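Laborbuch Prüfstand Küche, Arbeitsgruppe Assistenzmanipulation, Standort Salholm
Eintrag vom 22. Juni
Bearbeitung: Aksel Frandsen, Gegenzeichnung: Keegan Ruddock
Betrifft: Hausregel HR-4 (Greifen in Tellernähe), Abgleich mit der Simulation Pumis

1. Anlass

Die Überarbeitung der Hausregel HR-4 ist seit Januar offen. In der bisherigen Fassung wird für Bewegungen über der Arbeitsplatte eine einheitliche Obergrenze der Werkzeuggeschwindigkeit vorgegeben, unabhängig davon, ob sich der Greifer im freien Raum oder unmittelbar über Geschirr befindet. Die Kollegen in Zundthorpe haben diese Vorgabe für ihren Aufbau als zu grob beanstandet. Vereinbart wurde, den Entwurf zunächst in der Simulation zu prüfen und erst danach über eine Freigabe für den realen Prüfstand zu entscheiden.

2. Vorgesehene Regelung

Der Entwurf unterscheidet zwei Zonen. In der Transferzone gilt eine Höchstgeschwindigkeit von 235 mm/s am Werkzeugmittelpunkt. In der Nahzone, die für jeden Teller gesondert festzulegen ist, ist die Geschwindigkeit durch die Ablaufsteuerung weiter abzusenken; der Wert wird im Prüfprotokoll eingetragen und darf während eines Laufs nicht verändert werden. Die zulässige Reichweite bleibt auf 635 mm ab Basisachse begrenzt. Ziele außerhalb dieses Bereichs sind abzulehnen und als abgelehnt zu protokollieren. Ein selbsttätiges Nachführen der Grenze ist unzulässig.

Die Werte sind interne Festlegungen. Sie ersetzen keine Risikobeurteilung am realen Aufbau und dürfen gegenüber Dritten nicht als Normwerte bezeichnet werden.

3. Durchführung

Verwendet wurde die Küchenszene in der Fassung, die Lawal für die Arbeitsgruppe pflegt. Vor Beginn wurden Kollisionsmodell und Szenenbeschreibung gegeneinander geprüft. Eine Abweichung am Tablett (Rand im Kollisionsmodell zu niedrig) wurde behoben und die Szene neu geladen. Alle Läufe vor dieser Korrektur gelten als ungültig und sind im Verzeichnis entsprechend gekennzeichnet.

Geprüft wurde die Aufgabe »Kleinteil vom Teller aufnehmen«. Maßgeblich für die Bewertung ist die Haltelage über dem Teller, da an dieser Stelle der Übergang von der Transfer- in die Nahzone abgeschlossen sein muss.

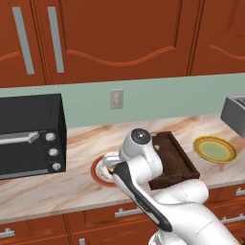
Abb. 1: Simulation, Küchenszene. Fingerspitzen über dem kleinen Teller mit rotorangem Rand, dahinter das dunkelbraune Tablett.

Zur Haltelage ist festzuhalten, dass der Arm aus der gewählten Blickrichtung einen Teil des Tellers und des Tabletts verdeckt. Der Abstand zwischen Fingerspitze und Tellerrand lässt sich aus einer solchen Ansicht nicht belegen. Für den Nachweis ist daher stets der berechnete Abstand aus dem Kollisionsmodell heranzuziehen; Bildschirmansichten dienen nur der Zuordnung. Dieser Punkt war in HR-4 bisher nicht geregelt und wird als Abschnitt 4.3 aufgenommen.

Der zweite Teller mit hellgrüner Mitte bleibt bei dieser Aufgabe unbenutzt. Er ist dennoch als Hindernis zu führen. Gleiches gilt für den Miniofen und den Toaster. Gegenstände ohne Bezug zur Aufgabe aus der Kollisionsprüfung herauszunehmen, um Rechenzeit zu sparen, ist künftig ausdrücklich untersagt.

4. Feststellungen

a) Der Zonenwechsel wird von der Ablaufsteuerung korrekt gemeldet. Die Meldung erscheint jedoch erst nach dem Abbremsen im Protokoll. Für eine spätere Auswertung muss der Zeitpunkt der Anforderung ebenfalls erfasst werden.

b) Die Wartezeit in der Haltelage war mit 900 ms eingestellt. Der Wert stammt aus einer älteren Konfiguration und ist nirgends begründet. Bis zur Klärung bleibt er bestehen, Änderungen nur mit Gegenzeichnung.

c) Die Bezeichnung »Teller« wird in der Szenenbeschreibung für beide Objekte ohne Zusatz verwendet. Verwechslungen sind damit möglich. Künftig ist jedes Objekt mit eindeutiger Kennung und Farbangabe zu führen.

d) Der simulierte Not-Halt wurde im Rahmen dieses Eintrags nicht geprüft. Er ist Gegenstand eines eigenen Protokolls.

5. Anmerkung der Gegenzeichnung

K. Ruddock weist darauf hin, dass die Reichweitengrenze auf die Basisachse bezogen ist, während Zundthorpe ab Vorderkante der Arbeitsplatte misst. Vor einem Vergleich der Ergebnisse ist der Bezug zu vereinheitlichen. Bis dahin sind die Tabellen beider Standorte getrennt zu halten. Der Bezug auf die Basisachse wird von Salholm bevorzugt.

6. Weiteres Vorgehen

Entwurf HR-4 mit Abschnitt 4.3 an Zundthorpe zur Stellungnahme (Frandsen).
Protokollierung um den Anforderungszeitpunkt ergänzen (Lawal).
Objektkennungen in der Szenenbeschreibung nachtragen (Lawal).
Dauerlauf mit 2.000 Wiederholungen nach Abschluss der beiden vorgenannten Punkte, unverändertes Kollisionsmodell, Startlagen gemäß Anlage B.
Herkunft der Wartezeit klären (Ruddock).

Eine Übertragung auf den realen Prüfstand ist mit diesem Eintrag nicht freigegeben.

gez. A. Frandsen
gegengezeichnet K. Ruddock, mit Vorbehalt zu Ziffer 4 b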